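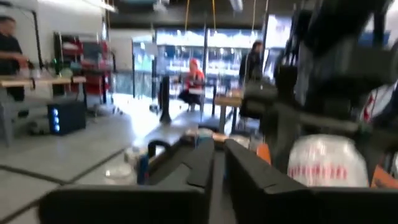 Según Uchenna Igwe, la primera versión del corpus mezclaba las instrucciones de antes de la operación con las de después, y así no hay paciente de hernia inguinal que se aclare ni modelo que aprenda nada. Tenía razón, y de esa queja, que llegó por correo en mayo, sale esta versión.

Liditz — hojas de alta de cirugía de hernia, en español

Versión 3. Publicada el 3 de agosto de 2019.

Contenido
900 hojas informativas reescritas a mano a partir de plantillas propias. Sin datos de pacientes. Cada hoja lleva el texto, la fase y el tipo de reparación (abierta o laparoscópica).

Campos
id: número, sin significado oculto
fase: antes, ingreso, alta
tecnica: abierta, laparoscopica, no_consta
texto: UTF-8, con las tildes en su sitio, que costó lo suyo
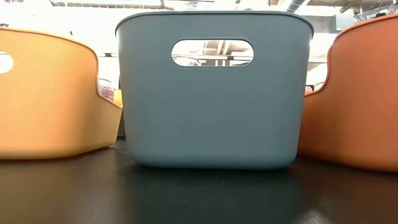

La fase la asignaron Erzsébet Bakos y Kornél Lakatos por separado, y los desacuerdos los resolvió Levente Virág con una paciencia que no le conocíamos. El ayuno va en «antes», la retirada de grapas va en «alta», y la frase «camine en cuanto pueda» se ha peleado con todo el mundo. Quien prefiera verlo con cubos de plástico, que piense en el mostaza, el gris azulado y el naranja quemado puestos en fila: tres fases, tres cubos, y ninguna hoja a caballo entre dos.

Limitaciones
No sirve para aconsejar a nadie. Las hojas sobre mallas son pocas y repetitivas, igual que las originales. En 6 de ellas sigue apareciendo «faja» donde debería decir «suspensorio»; se corregirá cuando Levente vuelva a dirigirnos la palabra.

Contacto
Ernő Hegyi, proyecto Liditz. Contesta los martes.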